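Ondik Cup Faults: README

A small set of robot arm recordings where the hand stops when it shouldn't (and sometimes doesn't stop when it should)

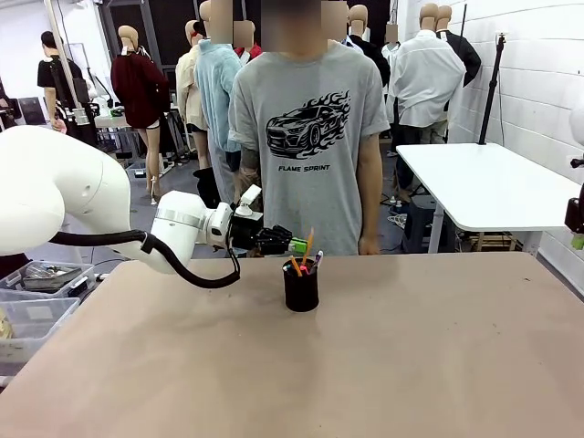

Left arm at the pencil cup, black hand with fingers curled above the tabletop.

What's in the set

291 recordings of the left arm working at a tabletop with a pencil cup. In 19 of them the arm faulted, and those 19 are why we're publishing at all. Most sets drop the bad runs before release. We kept ours whole, with the controller logs running right through the fault and out the other side, and we think they're the most interesting thing we've recorded so far!

The fault

It first showed up on a Monday in April. The arm was reaching for the cup when the wrist froze, the fingers kept closing for a moment, and the controller reported an overload that the joint torques didn't back up. Svetozár Hrubý was at the table and hit the stop. No injuries, one snapped pencil.

For a while we blamed the grasp planner. Kamil Kratochvíl rewrote the finger closing routine twice, and it's a much nicer routine now, but the fault came back the same afternoon. Then Blažena Zelenák lined up the wrist encoder readings with the arm pose and found that nearly all the faults happened with the forearm stretched out and the wrist rolled inward. In that pose the cable running to the wrist gets tugged, the connector loses contact for a few milliseconds, and the controller fills the gap with a garbage value. Lovely piece of detective work. Her plotting notebook is in tools/ and it's worth opening even if you never touch the data.

The safety part

The false overload is annoying. The fingers closing after the wrist has stopped is worse. Wrist and hand sit on separate buses (we call the bridge between them Sokol), and the stop message was waiting in a queue behind ordinary position commands. In the slowest case it took 860 ms to reach the hand. That is far too long with somebody standing at the table.

Stop messages now skip the queue, and the hand opens its own brake circuit if it hears nothing from the wrist. If you run Sokol version 2 on your own arm, please apply the patch in patches/stop_first before you do anything else.

Folders

runs/ all recordings, one folder each
runs/*/joints.csv arm and wrist positions, commanded and measured
runs/*/hand.csv finger positions and motor current
runs/*/bus.log raw message log from Sokol
faults.csv run name, fault start, fault type, time from stop to hand standstill
tools/ loader, plotting notebook
patches/ the stop fix

Faces are blurred in the video. Please leave them that way.

Known problems

The hand clock drifts against the arm clock. The loader corrects for it, but if you read hand.csv directly you'll have to do it yourself, using the sync column.

Fault start was marked by hand by Dagmar Rusnák and Janka Dvořáček. They disagreed on a handful of runs, and both marks are kept in faults.csv. Use start_a if you want the earlier one.

Don't train a fault detector on this set and put it on a live arm as the only protection. One arm, one table, one bad connector: a model will learn our connector beautifully and very little else.

To do

Rerun the stretched poses with the new strain relief
Add temperature from the wrist drive
Write up the brake timing test properly

Got a wrist that does the same thing? Open an issue and attach your bus.log. We'd love to compare!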